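Do you really need one big bin?

I keep reading that the cure for a messy desk is one big bin. Everything goes in, you sort it later. I've had my doubts since May.
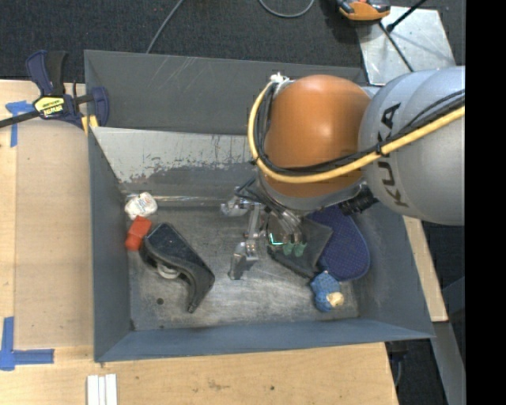
Tape dispenser on the left, something red-orange beside it, gray metal all around.

Gerardo Catacutan swears by this method and says he sorts his in 34 minutes. Maybe. My last try took two evenings, and I still gave up on the bottom layer.

A tape dispenser is a thing you want in your hand right away – it should live on the desk. Same for scissors. Soft, flat stuff is worse, as it lands on top of the small things and you forget you own them.

I'm told Findari sells dividers for 39 dollars. I'm not convinced, but I did measure the drawer.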